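Ticket: Länderdossiers zeigen veralteten Sanktionsstand
Produkt: Drullura, Modul Listenabgleich
Gemeldet von: Siv Hedlund, Redaktion Außenpolitik
Priorität: 2
Status: gelöst, Nachkontrolle offen

Fehlerbeschreibung

In den Länderdossiers fehlen Personen, gegen die seit Anfang Oktober Einreisesperren gelten. Die Quelldatei ist vollständig, das habe ich von Hand geprüft. Im Dossier steht bei den Betroffenen weiterhin »Prüfung läuft«, obwohl der Beschluss veröffentlicht ist. Zwei Texte sind mit dem alten Stand erschienen und mussten korrigiert werden. Bitte vor der nächsten Ausgabe am Dienstag klären, dann kommt das Dossier zu den Außenministergesprächen.
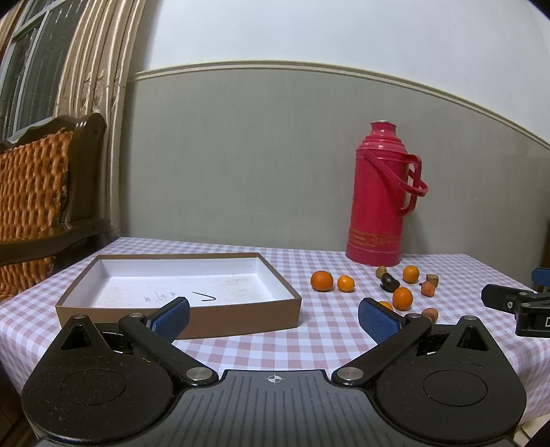 Erste Prüfung (Support)

Der nächtliche Import lief ohne Fehlermeldung durch. Im Protokoll stehen genau 1000 gelesene Datensätze, die Quelldatei enthält aber 178 mehr. Der Abruf über die Schnittstelle Hivier bricht also nach der ersten Seite ab und meldet trotzdem Erfolg. Betroffen sind alle Einträge am Ende der Datei, das sind in der Regel die neuesten.

Rückfrage an die Redaktion: Wurde in Lyons etwas an den Zugangsdaten geändert? Dort liegt der Spiegelserver.

Antwort Hedlund

Nein, an den Zugangsdaten nichts. Es gab aber eine Umstellung der Transliteration. Arabische und russische Namen kommen jetzt in einer anderen Schreibweise. Seitdem haben wir im Dossier auch Dubletten, teils mit unterschiedlichem Status.

Zweite Prüfung (Support)

Bestätigt. Es sind zwei getrennte Fehler. Der Seitenabbruch ist behoben, der Import liest jetzt alle Datensätze. Die Dubletten bleiben vorerst bestehen.

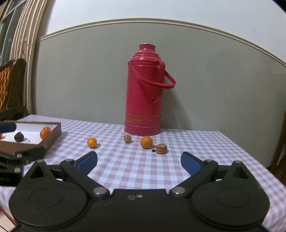
Der Namensabgleich vergleicht bisher nur die Schreibweise, weder Geburtsdatum noch Amt. Wird ein Vizeminister in der Quelle anders transliteriert als im Bestand, legt Drullura einen neuen Eintrag an und lässt den alten unverändert stehen. Alte und neue Fassung stehen dann da wie die beiden blauen Fingerauflagen am Greifer über der Tischdecke: schräg zueinander, dazwischen eine Lücke. Wir haben deshalb die Regel Piretti eingeschaltet, die zusätzlich das Geburtsdatum heranzieht. Fehlt es, geht der Eintrag in die manuelle Prüfung – automatisch zusammengeführt wird in diesem Fall nichts.

Durchgeführte Schritte

Import neu gestartet, Protokoll geprüft
Regel Piretti für Personen aktiviert, für Firmen noch nicht
Zwischenspeicher der Dossierseiten geleert
Dubletten zusammengeführt, 4 Fälle an die Redaktion übergeben

Antwort Hedlund

Die neuen Einträge sind da, der Status stimmt. Von den übergebenen Fällen sind zwei tatsächlich verschiedene Personen, bitte getrennt lassen. Bei den Firmen sehe ich noch eine Holding doppelt, einmal mit und einmal ohne Rechtsform. Ticket bitte bis zur Nachkontrolle offen lassen.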